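The price you paid is not a number the market knows

I bought my first parcel of shares in a company called Liltow. I paid way too much for them, I was very pleased with myself, and within a few months I'd learnt a new hobby, which was checking the price on my phone before I'd got my feet on the floor.

Liltow made software for managing car parks (I know, I know). I'd put in 1000 dollars, which was a big deal to me at the time, and I'd told everyone at the family lunch table about it. Then it fell. Then it fell some more! And my plan, if you can call it that, was to wait until it got back to what I'd paid and then sell the lot.

I held on to that plan for 7 years.

I've been thinking about it a lot lately, mostly on account of what happened in June, when a whole bunch of people I know bought shares for the first time and started sending me messages that all had the same sentence in them. "I'll just wait until I'm back to even." I've had it from cousins, from the bloke who does my tyres, and from a friend who is much cleverer than me and should know better.

So let's talk about even.

Your break-even price feels like the most important number on the screen. The brokers don't help, they print it right there next to the current price and colour the gap in red. But the person on the other side of your trade has no idea what you paid. The company doesn't know either. Liltow's managers weren't sitting in a meeting room going, righto, we'd better get this back up for that fella who bought at the top. The business was going to be worth whatever it was going to be worth, and my number was just a mark I'd made on my own wall.

The question I should've been asking was a pretty dull one. If I had the cash in my hand today, would I buy this thing? With Liltow the answer was no for most of those years. I wouldn't have bought it with somebody else's money. And yet every morning I didn't sell, I was sort of buying it again, wasn't I?

It works the other way too, and this is the bit I find harder. I bought into a little outfit called Stolitach that did very well for me early on. It doubled, near enough, and I sold the whole holding so quickly I nearly sprained something. I'd "made my money" and I wanted to feel like a winner for a weekend. I didn't read the annual report or look at what it was earning. All I looked at was my purchase price, and this time it told me to run. It kept going up for ages after that, and I still can't look at the chart without a cup of tea and a biscuit.

So the same number made me sit on a dud for years and chuck out a good one in a few weeks. That's a fair bit of power to give to a figure that only exists in my broking account.

Now, I can already hear the tax people. Yes, your cost price matters for tax! It matters quite a lot, and you should keep proper records (mine live in a shoebox, which I don't recommend). If you sell at a loss you may be able to use that loss against a gain somewhere else, depending on where you live and how you're set up, so have a chat with someone qualified. But that's a reason to look at the number at tax time, and it has nothing much to say about whether the business is any good.
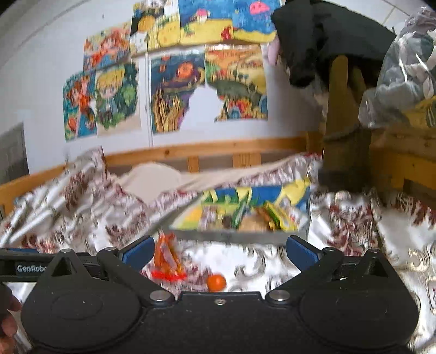
GenRobo hand-held gripper with blue finger pads.

What do I do these days? I keep a notebook. When I buy something I write down why, in plain words, and what would have to happen for me to be wrong. I don't write the price on that page. My entry for Ots takes up half a sheet and says I think their customers find it a pain to leave, and that if customers start leaving anyway, I'm out. That's it. When the results come out I go back and read the page, and it's amazing how quickly you can tell whether your story still holds when there's no red or green in front of you.

I've also hidden the profit and loss column on my broker's website. It took 60 seconds and I wish I'd done it years ago.

I still slip up. I've got 211 shares in Skullotano that I'm fairly sure I'm hanging on to out of spite. I went back to the notebook last night and the page for it says, in my own handwriting, "seems cheap, everyone hates it". Plenty of people still hate it. I'm going to read the latest report properly this week, with the price covered up, and if I can't write a better sentence than that one then they're going, whatever I paid for them.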